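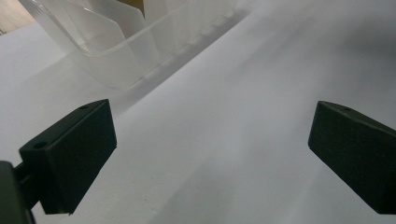
White bench cover became the standard for all sorting and repair stations at Jandix in January, and the first full year of use is close enough to complete that the results can be set down. The standard covers three things: the color of the surface, how flat it lies, and how the light falls on it. Color was settled quickly. Flatness and light took longer, and they are connected, as a white surface with even light from above will still go a pale bluish gray toward the upper right, and very slight waves across the middle show up as faint changes in tone. None of that matters for folding or boxing. It matters a good deal for reading the edge of a torn page, and most of what follows concerns that work.

Background for newer members. Until last winter the stations used whatever was on them: green cutting mats at the repair end, bare wood at the sorting end, and a gray felt at the two stations by the door. Condition notes written at different stations did not agree with each other. Lindalva Siqueira went back through 683 condition slips and compared them with the sheets themselves, all re-examined at one station. The largest group of disagreements was in the line for discoloration. A sheet written up as "light tan" on the green mat was commonly "no visible change" on the felt. The second largest group was edge loss under an eighth of an inch, which was missed most often on bare wood.

Material. Two covers were tried. The first was a roll paper from Roseo, 800 mm wide, 165 gsm, uncoated, cut to the depth of the bench and held at the back edge with a batten. The second was a rigid white board from the same supplier, laid loose and butted at the joints. The board was flatter. It also showed every joint as a gray line, caught the corners of thin sheets, and could not be turned over when one side was marked. The roll paper was adopted for all stations except the press station, which keeps the board.

The roll has a curl. Paper taken from the outer half of the roll lies down within a few hours if it is unrolled curl side down and weighted at the ends. Paper taken from close to the core does not, and will keep a low wave across the bench for days. Waves running left to right are the harder ones to live with. They sit under the middle of the sheet being examined and lift it by a small amount, enough to put a soft shadow along one margin. Two inspectors using the same sheet will place that shadow differently depending on where they stand, and one of them may write it up as staining.

The procedure now is:

Cut the cover four inches longer than needed. Lay it curl side down the evening before use. Put a full-width weight at each end and leave the middle clear. In the morning, fix the back edge under the batten, pull the front edge down by hand, and trim. Tape is no longer used at the front edge. It held the paper in place at the corners and let it rise between them.

Covers from the last part of the roll go to the boxing stations, where flatness is not called for. Dionysis Psarras marks the core end of each roll in pencil at the point where this changes over. Please do not use paper past the mark at the repair end, even for a short job.

Light. The overhead fixtures were not changed. The bench lamps were, from mixed bulbs to a single type from Kokley, one per station, mounted at the left on a fixed arm. The first position tried was too low and too far forward. It gave a bright band running at a slant from the front of the bench toward the far right corner, with noticeably grayer areas on both sides of it. Raising the lamp by a hand's width reduced the band without removing it. Adding a second lamp on the right removed it, and also removed the small shadows that make a tear readable, so the second lamps were taken off again.

The present position is a compromise. The surface is brightest in the front half and falls off toward the far right. The rule is that color is judged in the front half only. Surface texture, cockling and edge loss may be judged anywhere. If a sheet is too long to fit in the front half, turn it and judge the two ends separately, and write "two ends" on the slip so that the next reader knows how the call was made.

Daylight from the north windows is still a problem between late morning and mid-afternoon. It is cooler than the lamps and gives the right-hand side of each cover a slight blue cast on overcast days. Zuleica Brito has proposed a translucent blind for the two windows nearest the repair end. A sample is up on one window now. Comments go in the book by the sink - please note the hour and whether it was overcast, as "better" or "worse" alone cannot be used.

Replacement. A cover is changed when it has a mark that could be mistaken for something on a sheet. Pencil dots, paste spots and blade cuts all qualify. General graying does not, up to the point shown on the reference strip, which hangs on a hook at each station. The strip is a piece of the same roll kept in a sleeve. Hold it against the front edge of the cover, under the lamp, and compare. If the difference can be seen from a standing position, change the cover. In practice the repair stations go through one every nine or ten working days and the sorting stations one a month.

Used covers are clean enough on the back for interleaving in the discard boxes. They are not to be used for interleaving in anything that is kept. The paper is sold as acid free but it has been under hands, adhesives and lamps, and that is sufficient to rule it out.

Cleaning. Dry methods only. A soft brush toward the front edge, then a crumb eraser for pencil. A damp cloth was tried on one cover and raised a patch of cockling that stayed after drying, with shading across it that was worse than the mark had been. The board at the press station can be wiped.

Results so far. Between January and the end of last month 2,798 sheets passed through the repair end under the new arrangement. Dörte Pfeiffer pulled a sample and had each sheet in it examined again by a second person at a different station. Agreement on discoloration is much improved, and agreement on small edge loss is close to complete. Agreement on surface dirt has not changed. The likely reason is that surface dirt is being judged by touch and by comparison within the sheet, and the bench color has little to do with it. The full table is in the binder, filed behind the slips for the Şimşekoğlu papers.

Two items remain open. The first is the joint between covers at the long double station, where one sheet of roll paper overlaps the next by an inch. The overlap reads as a faint line under thin stock. Turning the roll to run the length of the bench would remove it, at the cost of a larger piece to replace each time. The second is glare on coated stock, which is outside the scope of the bench cover and will need its own trial.

Cauã Assunção is holding the order for the next rolls until the blind has been decided. There is enough on the shelf for the repair stations. Sorting stations should get what they can out of the covers they have, and should turn them over before asking for a new one.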